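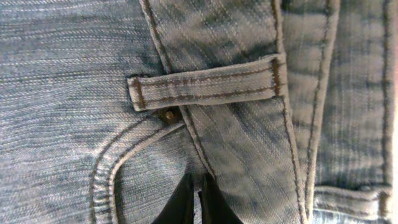
Washing new denim before first wear

Our residence handbook asks members to wash new jeans separately. Is this necessary, and at what temperature?

Skilach

Sakaria
Separate washing is advised for the first 2 cycles, as loose dye may transfer to lighter items. Turn the garment inside out, close the zipper and select cold water – 15 minutes is sufficient for a lightly worn pair.
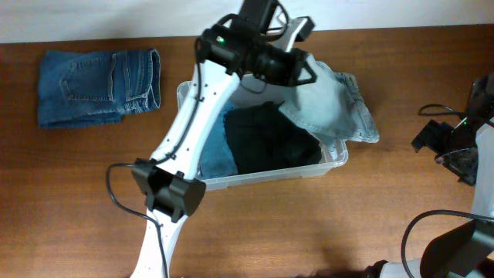 Troten
I have washed mine with towels since 2000. No complaints to report.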